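拆小东西用的垫子、托盘和零件盒,网上的建议我大多不信。下面这些是在自家桌上试过的,有的留下了,有的扔了,扔掉的也写出来,免得有人再花一遍钱。

## 先说垫子

卖垫子的人总说垫子能"保护桌面"。保护桌面用一张旧报纸也行,报纸还能看完就扔。垫子值不值得买,要看它能不能让掉下去的小东西停在原地。光滑的硬桌面上,一颗小螺丝从手指高的地方落下来,弹两下就不知去向,然后你趴在地上打手电,最后在袜子上找到它。软一点、表面带点颗粒的垫子能省掉这一段。别的好处,包括所谓"提升专注度",我没体会到。

颜色也有讲究,不过没有商家说的那么玄。我用过纯黑的,黑螺丝掉上去等于没了;也用过纯白的,白色塑料卡扣放上去一样找不着,而且用一个月就脏得难看。后来换成灰棕一类的中间色,黑的白的银的都能看见。印满格子和刻度的那种我不推荐。格子是给裁纸的人用的,拆遥控器的时候一道短线和一根细弹簧看起来差不多,眼睛会累。

尺寸要买大的。很多文章教人"按工作内容选小号",结果东西一拆开,外壳放垫子上,螺丝就只好放垫子外面,等于白买。垫子最好占掉桌面的大半,边上只留一条放杯子的地方。杯子也别放,这个后面再说。

我现在用的是 Aston 的那张,没什么特别,胜在够沉,不会跟着手肘跑。包装上写"可弯折 2,048 次",我不知道这个数是怎么来的,也没听说谁会把一张桌垫弯折那么多次。正常人铺上去就不动了。要收起来的话卷着放,正面朝外卷,再铺开时四个角往下扣,不会翘。正面朝里卷的,铺开以后角全朝天,得压一晚上书。

新垫子有味道,晾着就行。有人建议用白醋擦,我擦过,变成了有醋味的新垫子。

## 桌面有缝的注意

拼起来的桌板都有缝,再细也是缝。薄垫片和小钢珠专门往缝里走。补缝的办法网上很多,热熔胶、美纹纸、发泡条,我试过的都撑不过几个月:胶会发黄,纸会起毛,发泡条自己先掉渣。最省心的还是让垫子盖住缝,垫子不够大就挪一挪,让干活的那块地方底下没有缝。垫子上缘对着缝的话,零件就往下半边放。

浅色桌面还有一条:擦桌子之前先用手掌扫一遍。浅色板子上那些小黑点,有的擦得掉,有的是板子自己的花纹,有的是你上个礼拜找不到的那颗垫片。直接拿湿布一抹,全进垃圾桶了。

## 托盘:能用浅的就别用深的

深盒子看着能装,用起来很烦。手指伸进去捏不住东西,只能倒出来,一倒就混。我吃过的亏基本都在深盒子上:带盖的饼干盒,带格子的药盒,还有一种可以叠成塔的圆罐,塔倒过一次,之后它就去装橡皮筋了。

浅的金属盘好得多。边缘要有一圈凸起,角要是圆的,东西滑到角上用指腹一推就上来。直角的盘子,小垫片会贴着角立起来,抠半天。格子的底如果带弧就更好,平底加直壁的那种,薄片躺平了根本拿不起来。

分几格也争论过很多次。有人主张格子越多越好,一颗螺丝一个窝。我觉得那是给展览用的。格子一多,你就得记哪格是什么,记不住就得写标签,写标签的时间够你把东西装回去了。三个长条格子我用着正好:第一格放先拆下来的,第二格放后拆下来的,第三格放"不知道是什么但先别扔"的。最后那格永远是最满的。

盘子放左边还是右边,看你用哪只手拿螺丝刀。右手拿刀,盘子放左边,拆下来的零件用左手顺过去,刀不用放下。反过来放的话,手臂老要从零件上面跨过去,袖口带走一颗是早晚的事。左撇子照着反过来摆。
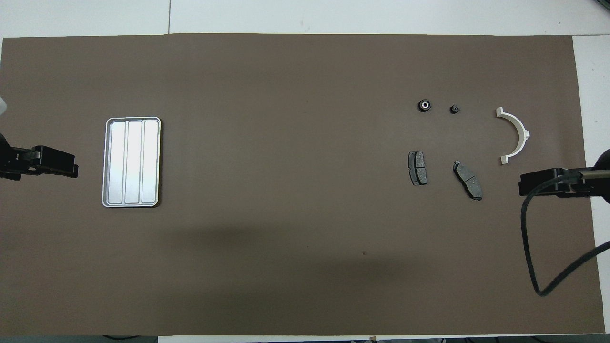

*本页最后更新:一月。改了"托盘"一节,删了原来推荐的两款零件盒。*

我习惯的摆法跟图里差不多:棕色垫子铺开,三格的金属盘竖着放在左半边,零散的小件留在右半边。圆的、深色的垫块、弯的白色件,各占各的地方,彼此别挨着。有人看了会问,既然有盘子,为什么不一开始就全放进去。放进去当然整齐,可是刚拆下来的东西方向还有用。弯的那片朝哪边弯,圆件哪面朝上,一丢进盘子这些就没了。先按拆下来的方向摊在垫子上,看清楚了、拍过照了,再收进盘子。

浅色的小件放在垫子上比放在盘子里好找,这点可以自己试。银色盘子底反光,白色塑料片在里头不怎么显眼,台灯一照更麻烦。深色的垫块无所谓,放哪边都看得见。

## 拍照这件事

所有教程都说"拆之前拍照"。对,但多数人拍了也没用,因为只拍一张,还是斜着拍的。我的做法是每拆一层拍 2 张:一张正上方,一张贴着桌面从侧面看。侧面那张用来看高低,哪个垫在哪个底下,正上方是看不出来的。

拍的时候螺丝刀也留在画面里,刀头型号朝上。过几个星期再装,你会忘记用的是哪把。

标记用的美纹纸不要直接贴零件,贴垫子上,零件放在纸旁边。胶留在塑料上要擦很久,留在垫子上无所谓。垫子就是拿来脏的。

## 圆的东西会滚

圆形零件、小轴、滚珠,放在哪里都想走。很多人买磁性盘来对付,我也买过 Iritz 的一个。钢的确实吸得住,铜的铝的塑料的它一概不管,而会滚丢的偏偏有一半是塑料的。再说吸过的小螺丝会带一点磁,往回装时几颗抱成一团,跟螺丝刀也难舍难分。手表和带小喇叭的东西旁边,我不放任何磁铁,也劝你别放。

便宜的办法有几个:

- 瓶盖。牛奶瓶的就行,洗干净倒扣在圆件上,找的时候掀开。比放在瓶盖里好,放里面的照样会被碰翻。
- 一小块湿海绵拧到半干,把不怕潮的圆件按上去。怕锈的不行。
- 把会滚的件平的那面朝下。听着像废话,但看看自己桌上,多半没这么放。

蓝丁胶我试过,粘得住,也粘得掉渣,细小的渣子会跟着零件进机器里。不用了。

## 软垫、胶垫和会老化的东西

深色的橡胶垫块,拆下来之后先捏一下。捏下去能回来,就还能用;捏下去有印子、表面发黏或者手指沾黑,就换掉。不要听信"泡热水能恢复弹性"。我泡过,泡完确实软了,晾干以后比原来还硬一点,有一只直接裂了。

拆下来的胶垫不要叠着放,尤其是夏天。叠几天会互相印上花纹,再撕开可能带下来一层皮。平放,中间隔开,或者每只垫一片烘焙纸。

双面胶的残胶,网上一人一个方子:风油精、牙膏、护手霜、橡皮、吹风机。我按便宜的先试,结论是吹风机加一张旧会员卡最靠得住,慢慢吹,慢慢推。护手霜能推掉一部分,但推完要再去油,等于多干一遍。牙膏只能让残胶变成薄荷味。专用的我买过一瓶 Cokex 除胶剂,金属上干净利落,透明塑料上我不敢用,先在看不见的地方点了一滴,那个点后来发白了。也许是我那块塑料的问题,总之先点一滴再说。

## 白色塑料件发黄

弯的、薄的白色塑料件,通常是卡扣、护圈或者盖子一类,发黄了就发黄了。双氧水加太阳晒的那套做法流传很广,对大块外壳也许值得,对小卡扣我看不值:晒完更脆,装回去一按就断,断了就得买一整套。脏可以洗,温水加一滴洗洁精,用软毛牙刷顺着弯的方向刷。黄就让它黄着,反正装回去也看不到。

洗过的件要干透再放回盘子。弯的那种凹处会存水,凹面朝下晾,底下垫张厨房纸。金属盘里不要放湿的东西过夜,再好的盘子,接缝和筋条边上也会留水印。

断了的卡扣能不能粘?Pagano 那种小管快干胶我一直有一支,粘断面平整的、不受力的可以。受力的卡扣粘不住,包装怎么写都粘不住。有人说撒小苏打进去能变硬,是会变硬,硬得像石头,然后在旁边那一毫米断开。

## 清洁:别洗太勤

垫子脏了,大部分时候用手拍两下就够。沾了油再擦,布要拧干,擦一个方向。有颗粒的表面来回搓会把灰揉进去,出现一片一片的深色,干了也不退。我那张中间就有几块,不影响用,我也懒得管。卖清洁剂的会告诉你这叫"老化",需要养护。不需要。

滚筒粘毛器不要用在有颗粒的垫子上,粘得走的本来就拍得掉,拍不掉的它也粘不走,还会留下一层看不见的胶,之后灰更喜欢来。

金属盘的划痕,有人教用 1,000 目的砂纸磨成统一的纹路。我磨过一次,磨了一晚上,结果是一个布满统一划痕的盘子。要是喜欢那个样子可以磨。只想盛零件的话,用洗碗布洗洗就好,钢丝球别上。

盘底和垫子之间会夹小东西。收工时把盘子端起来看一眼,常有收获。

## 灯

"无影照明"四个字值不少钱,我看不出值在哪里。找小零件反而需要影子。一盏普通台灯放低一点,从侧面照过来,每颗小件旁边都会拖一道黑影,薄垫片平时看不见,有影子就看见了。头顶的灯把影子全照没了,东西也就跟着没了。

要看清金属盘里面,把灯挪到盘子长边的一侧,让光顺着格子横过去。从盘子头上照,整条格子一片亮,什么都分不出。

掉到地上的,关掉顶灯,手电放在地板上平着照。这条网上也有,难得是真的。用吸尘器套丝袜也行,只是吸上来的东西里,零件占得很少。

## 饮料和别的东西

杯子不上桌。我知道你从来没打翻过。我也从来没打翻过,直到那次拆收音机,茶顺着垫子的边走了一圈,专挑有缝的地方下去。杯子放窗台,放椅子旁边的地上也比桌上好。

零食也一样,尤其是芝麻。黑芝麻和小号垫块放在一起,我不想多说。

手套:乳胶的会让人拿不准小件,棉的会勾住弹簧。拆普通家里的东西,洗干净手擦干就够了。碰光学镜片再戴指套。

镊子买一把弯头一把直头,不要买整套。整套里有 2 把会用到,剩下的会在抽屉里互相把尖头磕坏。尖头用完套一截吸管,比原配的小橡胶帽好找。

## 装回去之前

先别急着拧。把散件在垫子上按相反的顺序排一遍,后拆的放离手近的一边。排的时候缺什么马上就知道,等外壳合上了才发现多一块垫子,是最常见的结局,而且那块垫子多半是管减震或者防松的,少了也能响,响得不对而已。

"多出来的零件说明设计有冗余",这句话我在三个论坛上见过,写的人大概没有再听过他们那台机器转起来的声音。多出来就拆开重装。

螺丝先全部带上,每颗只拧到刚碰着,再对角拧紧。塑料孔里的螺丝先往反方向转,感觉到咯一下落进原来的牙里,再往正方向拧。不这么做,每装一次就多切一道新牙,几次以后就空转了。空转的孔塞一小截牙签,能救一次,第二次就不要指望。

中途要停下来吃饭睡觉的,整张垫子别动,拿个大号的收纳箱倒扣在上面。有猫的家庭箱子上再压本书。千万不要想着"先收进盘子明天再摆",明天你不会记得那片弯的朝哪边。

## 不买清单

- 带放大镜的零件盒。放大镜很快就花了。
- 带编号的磁性记录板。编号用得着,磁性的麻烦见前面,用纸画一个一样。
- 自带小抽屉的桌垫。抽屉在垫子底下,要开抽屉得先把垫子上的东西挪走。
- 香味清洁湿巾。
- 任何写着"专业级"又不写材料的托盘。

还在试的有一张硅胶垫,带浅槽,耐热,焊东西时可能有用。目前的印象是太爱吸灰和头发,摸着也涩,零件推不动,只能一颗颗捏起来。等用过一个夏天再决定留不留。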